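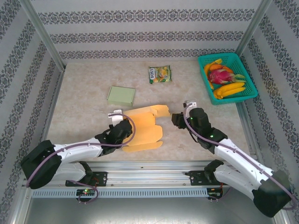
May, 8:40 am

Stitcombe unit, ground floor. Wollis lease still unsigned. Their side wants the rent-free period moved to the front and the deposit cut. Agent says the landlord will take the first and refuse the second.

Remeasured the dining floor with the laser. Total is 2131 sq ft including the back corridor. Particulars say 1954. The gap is mostly the old coat store, which the last tenant knocked through. Need to know which number the rent is based on before anyone agrees to anything.

Extract: riser is original, 1891 building, brick all the way up. Landlord's drawings show it lined. Could not find a liner from the access hatch. Ask for the survey.

Seating plan at 150 covers does not work with the bar where Wollis want it. Tried it along the party wall and lost the second exit route. Try again with the bar short and the host stand moved.

11:15. Catelthorpe site called. Phuthong are out, they took the corner unit across the street. Space goes back on the market in June. Grease trap stays, hood does not.

To do
- rent basis, in writing
- riser survey
- redraw bar, version C
- check if patio license transfers with the lease or has to be applied for again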